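Setting Up Your First Zoka League

1. Open Lunura and tap New League. Give it a name your friends will recognize, then choose college or pro football.

2. Pick your scoring style. Season Points is the friendliest one for a first try, and you can switch any time before kickoff in August.
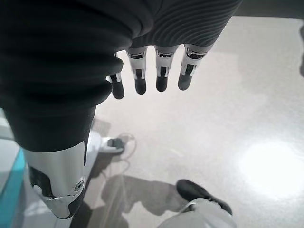

Four fingers, pointing down.

3. Type in your six-digit invite code and send it along to everybody.

Note: a league needs at least 2 players before the pick sheet opens up.

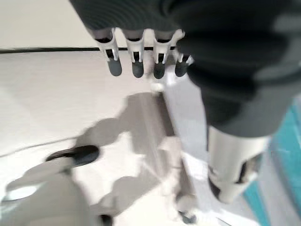
4. Set the starting bank to 700 points, or more if your group likes bold picks.

Caution: once picks lock, they can't be changed.

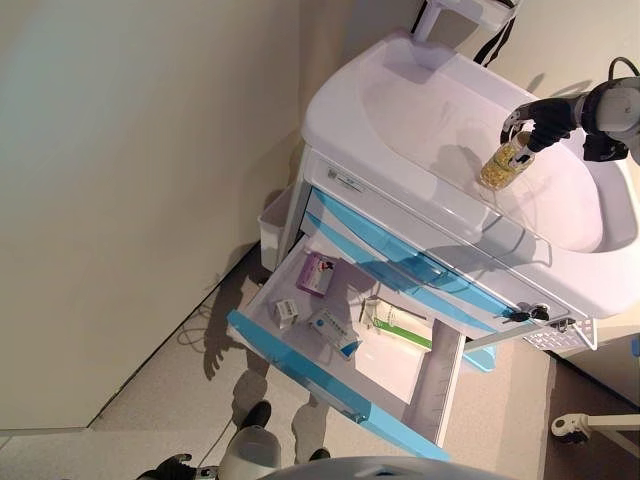

Glass jar above the washbasin.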